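Plidby was a monthly comic anthology published by Fosance from its offices in Robles. It ran for 18 issues and is chiefly noted among collectors for the irregular numbering of its back-up strips.

Format

Each issue had a lead strip and two back-ups, printed in two colours on newsprint. The first print run was 2,000 copies. Later runs are not recorded.
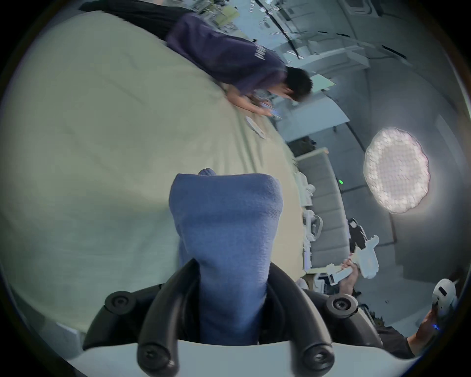

A bed with a light green sheet and a dark cloth near the top edge.

The lead strip, Barnutach, followed the crew of a salvage barge and appeared in every issue except the seventh, which carried reprints. Its pages were numbered separately from the rest of the magazine – a practice that led some indexes to list it as a title in its own right.

Numbering

Issue 13 was printed with the cover number 12. The publisher corrected the error on part of the run with a pasted label, and both states exist. Back-up strips

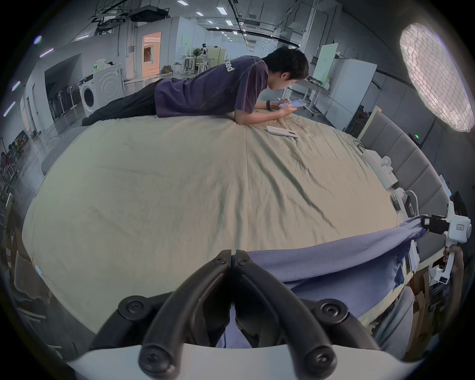 were given their own chapter numbers, which carried on from an earlier Fosance weekly and do not match the issue numbers. The final chapter of the longest back-up is therefore numbered 562, although only nine chapters appeared in Plidby itself.

Closure

The last issue was dated April. It ended the lead strip in mid-story and announced a new series that did not appear.
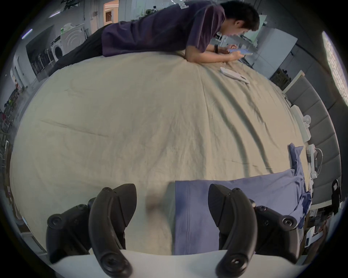 Wrinkled beige-khaki sheet on a large bed.

Reprints

A single collected volume contains the first ten Barnutach chapters. The lettering was redone and several caption boxes were shortened to fit a smaller page.

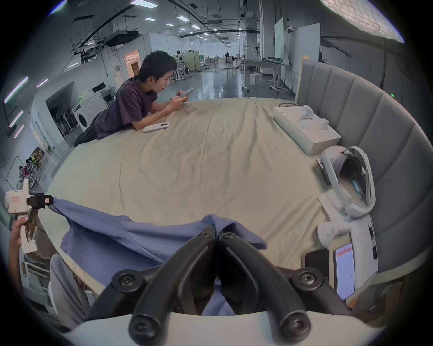
A comment on the article's talk page disputes the chapter count: the volume has eleven chapters if the two-page prologue is counted, as it is on the contents page. The original magazine gives the prologue no number.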